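Square frying pan

4 min read

Print | E-mail

A square frying pan is a shallow pan with four straight sides, rounded corners and a single long handle. It does everything a round pan does, and it does a few things far better! Toast fits it. Fish fingers line up in it. A folded omelette comes out with proper edges, ready to slide between two slices of bread.

Shape and size

Most home models measure 20 cm along each side, with deeper ones sold for frying and shallower ones for pancakes. A square gives more cooking surface than a round pan of the same width, and the corners make handy pouring spouts for sauces and hot fat. The narrow oblong pans used for Japanese rolled omelettes are close cousins.

History in Orkport

In Orkport the square pan is tied to the harbour breakfast, a slab of egg and potato cut into blocks and sold from stalls on Friday mornings. Garba Ogbonna, who collected recipes from the stallholders, wrote down 78 versions, and the best of them (the one with smoked haddock and spring onion) is still made every October. Local makers included Riedl, whose heavy iron pans weighed 900 g, and Nornon, whose lighter ones had coloured outsides.

Use on a table-top hob

Square pans are wonderful away from the main cooker. They need a flat base and gentle heat, as the corners warm more slowly than the middle. A light blue one with a wooden handle sits nicely on a white electric grill or hot plate, handle pointing to the front of the table, with a round plate to the right and a small bottle of yellow oil within easy reach. Brush the oil right into the corners before the egg goes in. 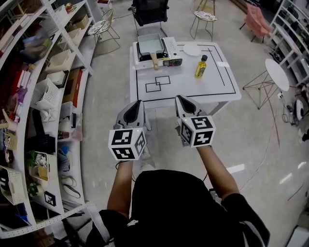
Comments (3)

Mavine: Had no idea about the haddock one, making it this weekend!

potato_block: Mine always sticks in one corner. More oil?

G. Tarn: Yes, and turn the pan halfway through.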